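Every August the Forsyth Street garden group puts a box of free seed packets by the gate, and every August I take a handful and wonder why. This year it was "pollinator mix," 20 packets of it, donated by Brindetti. The label promises color from spring to frost. It does not say what is in it.

I have grown mystery mixes before. I sowed 300 square feet of one along the Clunalgate fence, watered it all through a dry June, and got bachelor's buttons. Just bachelor's buttons, and a lot of grass. Jolene Ruawai, who had the next bed over, put in plain old oregano and let it flower. Guess where the bees were.

I'm not against free seed. I just want to know who decided that a packet with a bee on the front is good for bees. We've been told to scatter it on the bank behind the Stondville lot, which is already full of clover and goldenrod that came up for free. Rip that out for a mix? I asked on Monday and was told it would "look more cared for."

Maybe so. I'll sow 4 packets in a tray, write down what comes up, and leave the bank alone. If I'm wrong I'll say so next summer.

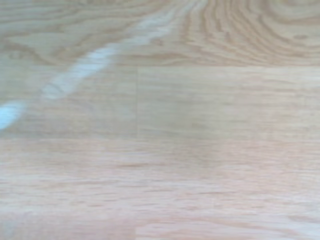
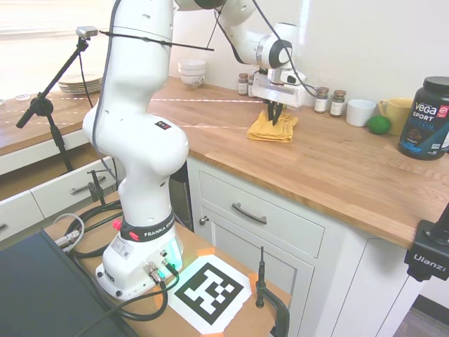 Flynn Brunton
Plot holder and reluctant weeder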